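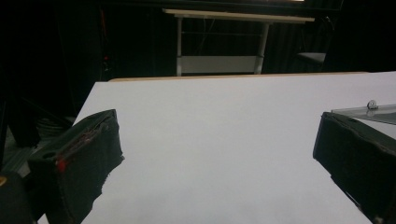
Jaunzems wrote that the fees should be subtracted before any comparison of funds, otherwise the cheap ones look worse than they are. I agree, so from this version the column `net_return` is the default one.

# Flunuda fund fees

Yearly costs and returns of 600 mutual funds, over 24 years. Last update: May 20, 2018.

## Files

- `funds.csv`: one row per fund and year
- `fees.csv`: entry fee, yearly fee, exit fee
- `closed.csv`: funds which were merged or closed

## Notes

Returns are in per cent, with dividends put back in. Funds younger than 10 years have an empty `long_avg`. For eight funds of the Brutis family the exit fee is missing; please do not read it as zero.

The Kanilstead index is used as the benchmark. It carries no costs, and a real index fund would be a little behind it.

## To do

- [ ] check the merged funds again in September
- [ ] add the currency column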